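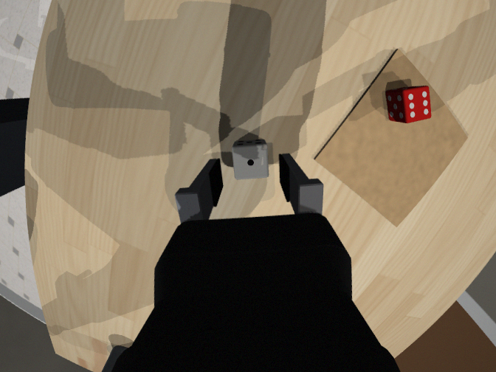
On the Tanoli complaint, Rukhsana Khokhar wrote:

> Everybody has seen it by now. Tanoli's lawyers filed against the Hilov Courier in December and it's a slam dunk. The paper said he took money from Banico while he was voting on their paving contract. He says he never got a dime. It's 53 pages long and they want the reporter's notes, the emails, everything. I don't know how the Courier gets out of this one. Can we please stop treating that article as gospel and put out a statement backing him before the primary?

Rukhsana, I read it too, all 53 pages, and I came away with a different picture. I'm not a lawyer, so take this for what it's worth, but I've sat through enough of these fights to be wary of anything called a slam dunk.

Start with what the article said. The Courier did not write that Tanoli took money from Banico. It wrote that a company called Jenik paid him a consulting fee, and that Jenik shared an office and a bookkeeper with Banico at the time. The complaint spends page after page denying a payment from Banico. I went looking for the place where it denies a payment from Jenik and couldn't find one. If somebody can point me to the paragraph, I'll say so on this list and apologize.

Then there's the part about the vote. He says he "did not participate in deliberations." Fine. The council minutes have him present and voting yes. You can keep your mouth shut through the whole discussion and still vote, and the article was about the vote.
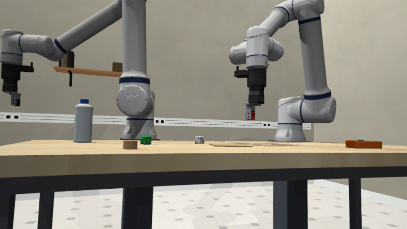

I also don't buy the idea that filing a suit tells us he's innocent. Anyone with a lawyer and the filing fee can do it. He's a public official, so he has to show that the paper knew it was wrong or didn't care, and that is a hard thing to show when the reporter called his office 2 times before it ran and got no answer. The complaint admits the calls. It says the messages were "not specific." Maybe they weren't. I'd like to hear them.

None of this means the Courier got it all right. The headline was worse than the story, and I said so back then. The figure of 70 invoices has never been explained to my satisfaction either - they printed a handful and asked us to trust them on the rest. I don't trust them on the rest any more than I trust him. If they have the invoices, put them up.

What bothers me is the timing. The article sat there for months without a peep from Tanoli, no correction request that I know of, and the suit shows up just as the candidate forms are due. It'll be well past the primary before a judge looks at it. Until then he gets to say "it's in litigation" every time he's asked, and plenty of people will let him.

So no, I won't sign a statement of support. I wouldn't sign one for the paper either. If the group wants to send something, ask him one question in writing: did you or anyone in your household receive money from Jenik while the contract was pending? Yes or no would do.

I can draft that tonight if people want it. Please reply to the list and not just to me, I've already got three side threads going on this and I'm losing track of who said what.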